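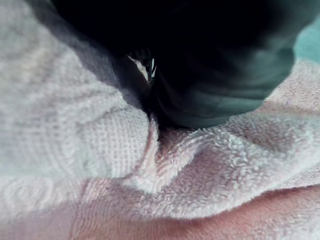
Scratchy towels, and what to pack for the August weekend

marshwiggle
Mar 4, 2023

Hello all, I hope everyone's thawing out after this morning's dip. I've put my name down for the Cavau weekend in August, my first one away with you lot, and I'm trying to be organised for once in my life (my sister will tell you how unlikely that is). My question is towels. Mine have gone like cardboard over the winter. I wash them after every swim with plenty of powder and a good glug of softener and dry them over the bannister, and they still come out stiff as a board and don't seem to soak up anything. Do I buy new ones before we go, or can these be rescued? And do people take proper towels at all, or those thin camping ones?

pebbledash_pam
Don't buy new ones yet, love! It'll be the softener. It coats the loops, so the water just sits on top and you end up pushing it round your legs. Stop using it altogether, halve your powder, and do one hot wash with a mug of white vinegar and nothing else in the drum. I did a whole cupboard full after my mum moved in with us and brought all her bath sheets, and they came up beautifully. Give each one a really good shake before you hang it as well.

old_breaststroker
Sorry Pam, I have to disagree on the vinegar. We've been through this on here before. It isn't kind to the rubber seal on the machine door and my repair chap won't hear of it. I've an old Ackermann that's been going 16 years and all it ever gets is soda crystals. The halved powder I agree with completely. Lusstead water is hard as nails and people think they need to pile more in, then it never rinses out.

pebbledash_pam
One mug, one time, in a full drum of water! My seal is fine, thank you :) But soda crystals are good too, I'll give you that.

tidewaitress
Softener user here, and I'm not ashamed. My towels smell lovely and I'm dry by the time I've had my tea. I think it's more to do with the bannister. Mine go hard if they hang still indoors, and they're soft if they've been out on the line in a wind. Ten minutes in the dryer at the end does the same job, if you have one.

On the camping towels, I had a Ridico one, the folding sort with the little popper, and I couldn't get on with it. It clings to you. I stood on that shingle at Cavau in a north wind with what felt like a damp duster and swore I'd never do it again. Proper cotton terry for me, however much room it takes up.
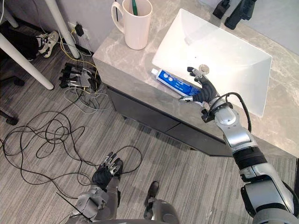

Lusstead Open Water Swimming Club, Trips and Socials

Jannik Reuter
Trips

Hello everyone, and welcome to marshwiggle, it will be very nice to have you along. I will leave the vinegar to Pam and others, but I can help with the packing, as I have had a few questions by email too.

We are 23 people so far and the house sleeps 26 if somebody is happy on the sofa bed. Bedding is provided but towels are not. Please bring two each, one for the lake and one for the bathroom, and put your name on them, as by the Sunday they all look alike on the rail. There is soap by the sinks but please bring your own toothpaste, toothbrush and so on, the village shop shuts at noon on Saturdays and is a good walk uphill. Deposit is 100 pounds, the same as last year, and I need it before the end of the month please.

pebbledash_pam
Jannik, is it still the one bathroom on the top floor? Only I remember the queue.

Jannik Reuter
There are two up there now, Pam, they have made one out of the box room. It is small, but there is a shower.

kelp_me_rhonda
Can I stick up for the thin towels? I'm 5 foot nothing and I walk down from the house with my kit on my back, and a wet bath sheet weighs a ton on the way home. I take a cheap microfibre for the first drips and then put my robe on over the top. You have to pat with it, though, you can't rub. I think that's where tidewaitress went wrong!

tidewaitress
I patted. I patted for ages. But you're welcome to yours, and I'll share my flask with you while you shiver.

old_breaststroker
Take one of each and stop bickering. Jannik, put me down for the sofa bed, I'm up at five anyway.

marshwiggle
Thank you all so much, what a lot of help! I did three of them this afternoon as an experiment, one with vinegar, one with soda crystals and one with just half the powder, all hung on the line. I'm sorry to say I then mixed up which was which when I brought them in. Two are much better and one is still a bit crunchy. Deposit going over tonight, Jannik. Is there anywhere to dry things at the house, or should I bring a bit of line and some pegs?

Jannik Reuter
There is a line in the garden, but never enough pegs. Bring pegs!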